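Section 4: Warping Your Stollalura Table Loom

Your loom is together, the beams turn freely, and now comes the part we love most: putting on the warp. The warp is the set of long threads held tight on the loom, and everything you weave will rest on it. Set aside an afternoon for your first one. Your second will go much faster, and by your fifth you'll be warping while you talk on the phone.

This section covers a plain scarf warp in medium-weight wool or cotton, using the direct method with one peg. For longer warps see Section 7, and for the optional second heddle see Section 9.

What you need
Stollalura loom, assembled as in Section 3
Rigid heddle, 12 slots and holes per inch (fitted at the factory)
Warping peg and clamp, part 413
Threading hook, part 842
Two C-clamps
Brown paper for the back beam, cut a little wider than your warp
Scissors and a tape measure
Yarn for the warp, smooth and strong

Note: To test a warp yarn, hold a short length between your hands and give it a firm tug. If it drifts apart, save it for weft. Fuzzy yarns can be gorgeous in a scarf, but they cling to each other in the heddle and will try your patience on a first project.

4.1 Setting up the table

1. Choose a sturdy table with an edge you can get a clamp around. Round tables will work, but you'll find it harder to keep the loom square to the peg.
2. Place the loom with the back beam facing out over the table edge and the ratchet handles within easy reach.
3. Clamp both side rails to the table. Put a scrap of cardboard under each clamp pad.
4. Push the loom gently from each corner. It shouldn't slide or rock.

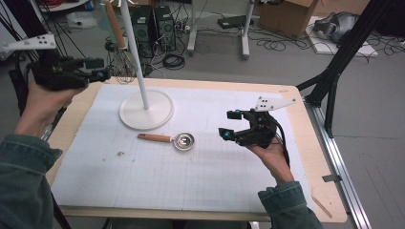 5. Clamp the warping peg to a second table, a shelf or a solid chair back, in line with the middle of the heddle. The distance from peg to back beam is the length of your warp. For a scarf, 90 inches is a happy starting point and leaves plenty for fringe.
6. Check that the peg sits at close to the same height as the heddle. A peg that's much too low will pull the threads down against the edge of each slot.

Caution: Wound yarn puts a surprising amount of pull on the peg. Don't clamp it to anything light or on wheels, and keep children and pets out of the space between the peg and the loom while you work.

4.2 Threading the slots

At this stage you only pass yarn through the slots. The holes come later, in 4.4.

1. Set the heddle upright in the middle notch of the heddle block.
2. Measure the width you want and center it on the heddle. Tie a bit of bright thread in the slot at each end so you can see where to start and stop. An 8-inch width is a lovely size for a scarf.
3. Put your yarn on the floor behind the loom, in a bowl if you have a ball that likes to travel.
4. Tie the yarn end to the back apron rod, straight behind your first marked slot.
5. Push the threading hook through the first slot, catch a loop of yarn, and draw the loop through.
6. Walk the loop to the peg and drop it over. Keep it just snug. You want the yarn straight, with no twang.
7. Back at the loom, take the yarn around the apron rod and pull a new loop through the next slot. Pass over the rod one time and under it the next, and keep alternating all the way across.
8. Carry on until you reach your second marker, then cut the yarn and tie it to the apron rod.

Note: Changing colors is easy and great fun. Cut the old yarn at the apron rod, tie it off, tie on the new one and keep going. Stripes of uneven width look wonderful, so raid your leftovers!

If you miss a slot, go back to it now. A skipped slot is a two-minute fix at this point and a real chore once the warp is wound on.

4.3 Winding on

A helper is nice to have here. If you're on your own, follow the solo notes in step 4.

1. Slide the loops off the peg together, keeping one hand through them at all times.
2. Cut through the ends of the loops and tie the whole bundle in a loose overhand knot.
3. Give the warp a good shake, like a horse's reins, and let the threads settle side by side. Please don't comb it with your fingers. Combing pushes slack toward one end and makes tangles out of nothing.
4. Have your helper hold the bundle with steady, even pull while you turn the back beam. Working solo, turn the beam once, walk around to the front, pull the warp firmly in small sections, and repeat.
5. After the first full turn, feed in the brown paper. It should cover the full width of the warp and stick out a little on each side. 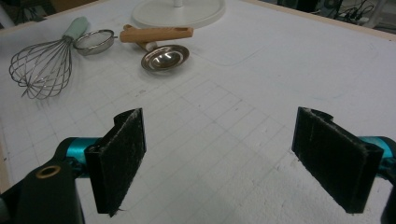
6. Keep winding until the cut ends hang 10 inches or so in front of the heddle. Stop and set the ratchet.

Caution: Always check that the pawl is seated in the ratchet before you let go of the handle. A beam that spins free can undo all your winding and rap your knuckles on the way.

4.4 Threading the holes

Each slot now holds two threads. One stays where it is and the other moves to the hole beside it.

1. Sit at the front of the loom with good light coming over your shoulder.
2. Starting at one side, pick out the two threads in the first slot. Take the one nearer the hole on its right.
3. Push the hook through the hole from front to back, catch the thread and draw it toward you.
4. Work across in groups, tying each group in a slip knot as you finish.
5. Lift the heddle to the upper notch and look through from the side. You should see a clean opening, called the shed, between two layers of thread. Lower it and look again.

If one thread floats in the middle of the shed, it's either crossed with a neighbor or sitting in a slot that should be a hole. Untie only that group and fix it.

4.5 Tying on in front

1. Tie the center group to the front apron rod with the first half of a square knot. Then tie the two outer groups, and fill in from there.
2. Pat the warp lightly with a flat palm. Soft spots are easy to feel. Tighten those groups.
3. Finish all the knots with a bow so you can adjust them later.
4. Advance the front beam one click. The warp should feel springy, something like a trampoline.

Note: Neltberg looms sold before June have a wooden pawl in place of the metal one. It works the same way but makes a much softer click, so check it by eye.

You're ready to weave. Turn to Section 5 to wind your first shuttle and put in a header with scrap yarn - and do pick a scrap in a color that makes you smile.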